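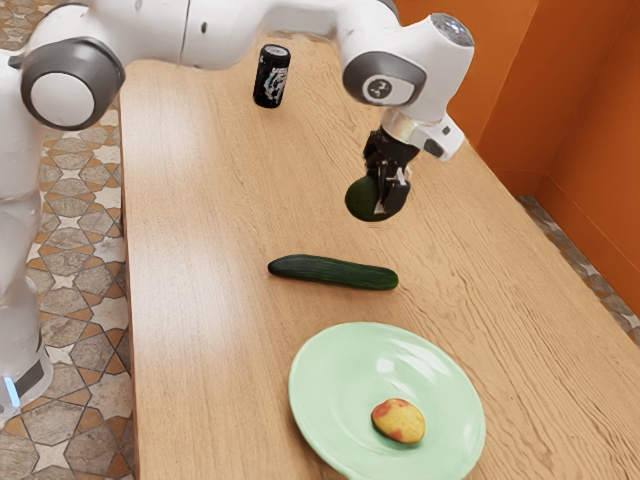
Demonstration gathering is the patient business of collecting worked examples from which a robot can learn a task, and in the Henen kitchen set it is done entirely in simulation. Each example, called an episode, pairs what the simulated cameras see with what the arm is told to do at every moment, from the first reach to the final letting go. The kitchen set favors ordinary groceries on ordinary tables, so that an episode may have the gripper holding an avocado just over the wood while a cucumber lies nearby, a black can stands farther back, and a potato rests on a pale green plate. Objects that play no part in the instruction are known as bystanders, and a good episode leaves them where they were.

The set was begun by Ourania Tsakiris, who wanted a gentle starting place for newcomers to the field (her first handbook, fondly remembered, ran to 6 pages and was mostly about potatoes). A person steers the arm by hand controller, and the finished episode is replayed before it is kept. Teodor Malinowski later added the Bistance tool, which shuffles table, floor and wall finishes between episodes so that the learner does not lean too heavily on the color of a room.

A full round holds 600 episodes and is usually split among three operators. Failed grasps are stored separately under the name Cumamard, and there is a lively difference of opinion over whether they ought to be mixed back in. Malinowski has long been in favor!

See also: Pandey format; Teleoperation; Imitation learning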